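Chapter 3
Window Coverings and Daylight

Learning goals
After working through this chapter, you should be able to tell sheer fabric from heavier curtain fabric by its weave, explain what each does to daylight and view, and describe how a curtain is gathered to open a window.

3.1 Sheers

A window covering has three tasks: it controls light, it controls view, and it slows the exchange of heat at the glass. No single cloth does all of these well. In the Akesby course the coverings are therefore studied one layer at a time, starting with the lightest.

A sheer is an open-weave cloth. The gaps between threads let light pass directly, while the threads themselves scatter part of it. The result is a bright but soft light, and outdoor shapes seen through the cloth lose their sharp edges.

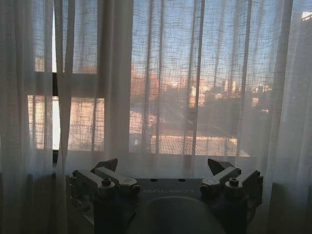 Figure 3.1 White open-weave sheers in long vertical folds across a large window.

Folds matter as much as the weave. Where the cloth doubles over itself, light must pass through two layers, and the fold reads as a darker stripe. Fullness is the width of the cloth divided by the width of the track. Bajpai and Claeys use a value of 2 for sheers throughout their tables.

3.2 The uncovered window

Before a covering is chosen, the window is assessed bare. Record the direction it faces, the height of the sun, and any surface outside that may reflect light into the room. Pale concrete is one such surface. 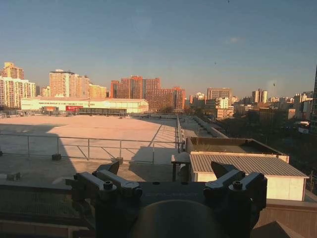 Low sun is the harder case. It enters at a shallow angle, reaches deep into the room, and falls at eye level for a seated person. A roof overhang gives little help at these angles – the covering has to do the work. Shadows also move quickly, so readings should be repeated at fixed times and the time written beside each one.

3.3 Heavier cloth and gathering

A linen-look cloth has a closer weave, often with slubs, the thick places in a thread. To open the curtain, the cloth is drawn together at one point and held there. Creases run toward that point, and the overlapping layers darken.

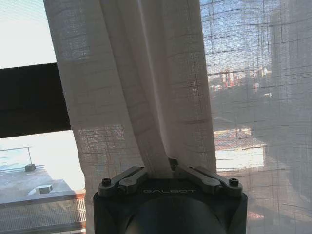 3.4 Measuring for a pair of curtains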